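Print this page | E-mail this page

Motow (robot workstation)

Motow is a two-armed tabletop workstation kit sold by Zitileo for handling small packaged goods. It is supplied as a pair of articulated arms with parallel grippers, a control unit and a software licence, and is meant for laboratories, training rooms and small packing businesses. The kit does not include a table. Buyers are expected to provide a level surface and fixed lighting, and to keep the working area covered with a plain matt mat in a dark colour.

Background

Development of Motow began under the working title Hao. The first version had a single arm and was withdrawn after a short pilot, as it could not steady a container and fill it at the same time. A second arm was added by a design group led by Zhenhua Guo, and the product went on sale in July under its present name. The software, called Pravik, was written separately by Jingyi Pan and Guilan Kong and is licensed by the year.

Hardware

Each arm is bolted at the front of the work area and reaches up and over the near edge of the table. The grippers have two fingers that open and close in parallel. The rated load is 500 grams per arm, measured with the arm at half reach, and falls as the arm is extended. Fingertips are a wearing part and can be changed without removing the gripper body. Cables run along the outside of the arms, which makes them easy to replace but means that slack must be checked before each session.

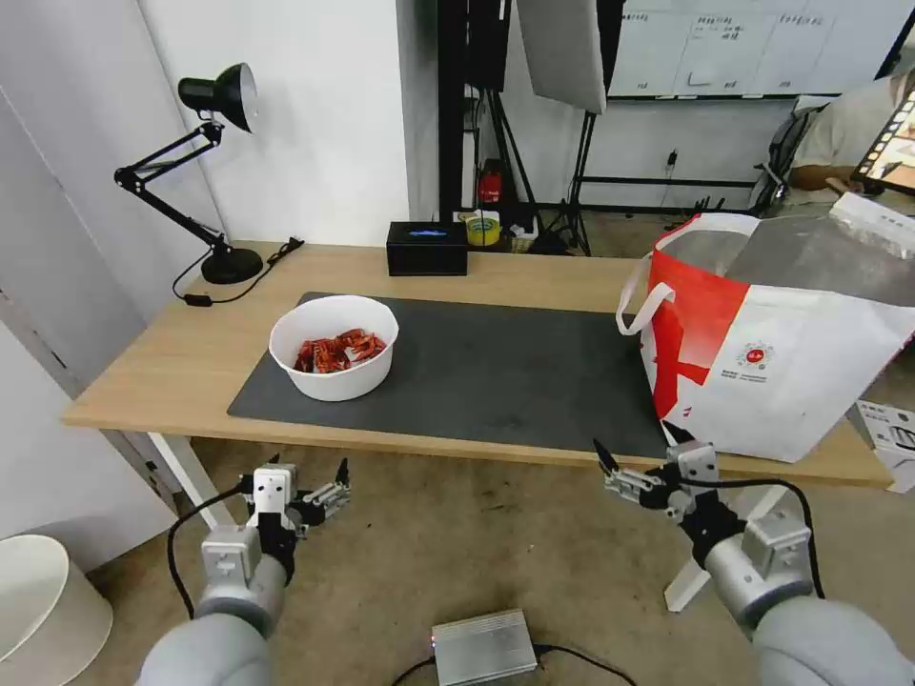
Two-arm set-up at a table with a bowl of wrapped snack packets and a shopping bag.

Software

Pravik stores tasks as sequences of recorded movements. An operator guides the arms through a task several times, and the software builds a working sequence from the recordings. The maker advises 50 recordings for a simple pick-and-place task and more where the goods are soft or shiny. Tasks can be joined end to end, up to a limit of 12 steps in the standard licence. A fault in any step stops both arms, and the sequence has to be restarted from the last saved point.

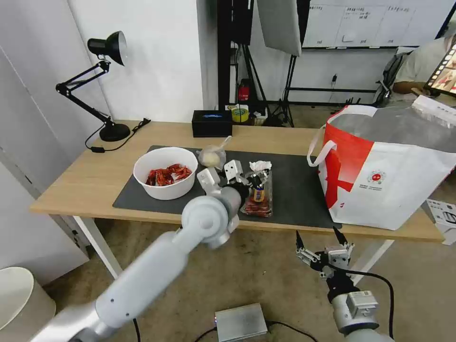
Applications: retail and food packing

The task set sold with the kit covers common packing work, including moving wrapped items between bowls, trays and carrier bags. Light packets in glossy wrappers are treated as a separate class of goods. Their shape changes when they are gripped, and reflections from the wrapper can mislead the vision system, so the manual recommends a large soft light placed behind or above the table. Clear plastic trays are supported, though the manual asks for a dark background beneath them.

Carrier bags are the least reliable part of the set. The opening must be held apart or propped before the sequence starts, and handles that stand out to the side should be kept clear of the path of the nearer arm. Zitileo lists bag work as a trial feature.

Reception

A review by Margaux Deschamps praised the gripper design and the short set-up time, which she put at roughly 3 hours for a user with no previous training. She was critical of the stop-on-fault behaviour and of the printed manual, where the chapters on calibration refer to menus found only in the single-arm version. Yulan Zhong, comparing the kit with single-arm products, found it slower on plain transfers but better suited to jobs in which one item has to be held still.

See also: Parallel gripper; Pick and place; Programming by demonstration

This site uses cookies to remember your reading settings. Accept | Manage cookies

Contact | Copyright and terms of use | Back to top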